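그라레로 탁상용 커피 드리퍼 세트 (스쿠토 필터 포함)

안녕하세요, 트라넥 주방용품입니다. 지난 1월에 들여온 첫 물량이 생각보다 빨리 나가서 한동안 품절이었는데요, 기다려 주신 분들 덕분에 이번에는 조금 넉넉하게 준비했습니다. 문의 남겨 주신 분들께 하나하나 답을 드리다가, 아예 페이지를 새로 쓰는 게 낫겠다 싶어서 길게 적어 봅니다.

그라레로 드리퍼는 집이나 작은 사무실에서 아침마다 한두 잔씩 내려 드시는 분들을 생각하고 고른 제품이에요. 안쪽 홈이 깊은 편이라 물이 시원하게 빠지고, 손잡이가 넓어서 손이 큰 분도 편하게 잡으실 수 있습니다. 저희 매장의 이보나 소브차크 씨는 원두를 조금 굵게 갈아서 천천히 내리는 걸 좋아하고, 저는 반대로 곱게 갈아 진하게 마시는 쪽인데 둘 다 만족하며 쓰고 있습니다. 취향 차이는 원두와 분쇄도로 충분히 맞추실 수 있으니 너무 걱정하지 마세요!

처음 쓰실 때는 뜨거운 물로 한 번 헹궈 주시고, 필터를 접어 끼운 다음 물을 조금 부어 종이를 적셔 주세요. 원두가 부풀어 오르는 동안 잠깐 기다렸다가 가운데부터 둥글게 물을 부어 주시면 됩니다. 급하게 붓지만 않으시면 처음 하시는 분도 꽤 괜찮은 맛이 나옵니다.

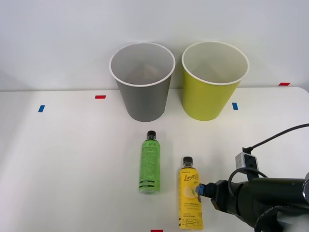
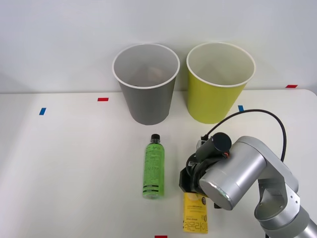 흰 테이블 위에 나란히, 회색과 연두색

세척은 미지근한 물과 부드러운 스펀지면 충분합니다. 거친 수세미는 홈 안쪽에 흠집을 낼 수 있어서 권하지 않아요. 커피 물이 들었을 때는 베이킹소다를 푼 물에 잠시 담가 두셨다가 헹궈 주세요. 식기세척기는 위 칸에서만 사용해 주시고요.

제품 정보
구성: 드리퍼, 계량스푼, 스쿠토 종이 필터 26장
드리퍼 윗지름: 122mm
드리퍼 높이: 71mm
추출량: 최대 네 잔
추가 필터: 26장 한 묶음 4,000원

에스텔라 우엔추만 님이 후기에서 입구가 좁은 텀블러에도 바로 올려 쓸 수 있는지 물어보셨는데, 받침이 넓어서 조금 흔들릴 수 있습니다. 서버나 입구가 넓은 머그에 먼저 내린 뒤 옮겨 담으시는 편이 안전해요. 다른 회사의 원뿔형 필터도 크기만 맞으면 쓰실 수 있습니다.

배송은 오후 2시 이전 주문이면 당일에 나가고, 선물 포장을 원하시면 주문 메모에 '포장'이라고 적어 주세요. 받으실 분께 전할 짧은 말씀을 함께 남기시면 울리세스 말도나도 씨가 카드에 손글씨로 옮겨 적어 드립니다(글씨가 참 예뻐요). 교환이나 궁금한 점은 문의 게시판에 편하게 남겨 주세요.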